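Cundcombe Shared Kitchen and Workroom
Minutes of the November members' meeting

Present: Tegan Grimshaw (chair), Brodie Sheehan, Kane McKinnon, Annelore Buschmann (minutes), and a good many members who squeezed in along the window side.
Apologies: Brodie Paewai, who sent a note, read under item 3.

Tegan opened the meeting at 7:10 p.m., after we had let the last people get their coats off and find a mug. She thanked everyone for coming out on such a wet evening and said how nice it was to see faces from the Ormsby end of town again.

1. Minutes of the last meeting
Accepted, with one correction. The soup lunch was cooked by Kane and his sister, and I had written only Kane. My apologies to her, and thank you both again, it was a lovely soup.

2. Money
Brodie Sheehan went through the figures. The kitchen account stands at $2,532 after the gas bill. We had put aside $1,000 for tableware and shelving, and nothing has been spent from it yet. There was a fairly long conversation about whether shelving should come first, given the state of the cupboard under the stairs, and in the end it was felt that we would only be buying shelves for plates we don't like very much. Tableware first, then, and shelving in the new year.

3. Letter from Brodie Paewai
Brodie is sorry to miss us and hopes to be back on his feet for the next meeting. He asks that whoever has the big colander please bring it home. He also reminds us that the Deren oven runs hot on the left side, and that anything with sugar on top wants turning halfway. Several people said they had found this out for themselves! Tegan will send him a card from all of us.

4. Bowls, plates and trays
This took up most of the evening, and rightly so, as we have been grumbling about the brown set for as long as I have been taking the minutes.

Annelore (that is, me) had borrowed samples from the Namico shop and passed them along the rows so people could feel the weight of them. The green bowl was a great favorite. People liked that the rim is good and thick, because the old bowls chip if you so much as look at them, and Kane said it sat nicely in the hand when he tried it with tea in it. One member wondered whether the smooth matte finish would show spoon marks after a season of Saturday breakfasts, which was a fair thing to ask. I have promised to take one home and be unkind to it.

The white plate with the dark rim had its supporters too. Brodie Sheehan would rather have everything in green, so that it looks like one set. Tegan felt the white would make food look more cheerful, and that the dark line around the edge would tie in with the pans. We went back and forth on this for quite some time, very good-naturedly, and a show of hands came out in favor of green bowls with white plates.

On trays, there was hardly any disagreement. The light green one has a little raised rim, enough to stop a bowl from wandering when you carry it over to the tables, and the rounded corners are kinder to elbows in the serving line. The only worry was storage. Kane measured the gap beside the sink during the tea break and reported that trays will go in upright if we move the bread bin.

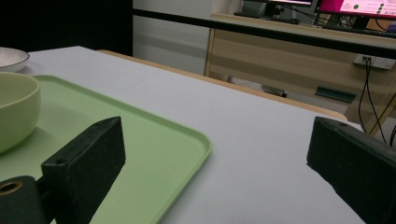 Item 4: green tray and bowl on the white table, with the dark-rimmed plate behind.

Agreed: to order 20 bowls, 20 plates and 20 trays, provided the price stays inside the money set aside. Annelore to ask the shop whether single pieces can be bought later on, when the inevitable happens.

Agreed: the brown set to be offered to members first. Whatever is left goes to the Ormsby rummage sale. Please bring your own newspaper for wrapping.

5. The white table
Kane asked that we all go easier on the white tabletop. It wipes down beautifully with warm water and a drop of dish soap, but scouring powder will spoil it, and he would like the powder kept by the sink where it belongs. The light wood strip along the edge also needs a gentle hand. He has offered to make 2 large cork mats for hot dishes, and this was accepted with real pleasure.

6. Anything else
A member asked if the Saturday breakfast could begin a half hour later through the winter. There was a good deal of murmuring in favor, and Tegan will ask the people who do the early bread before anything is changed.

The lost property box is full again. It holds mostly gloves, one very good umbrella and a cake tin with a cake still in it, now dealt with.

Brodie Sheehan still needs a hand moving the bread bin and clearing the low cupboard ahead of the order coming in. Please speak to him directly, or leave your name on the sheet by the door.

The meeting closed at 8:50 p.m. Kane and Tegan stayed on to wash up.

Minutes taken by Annelore Buschmann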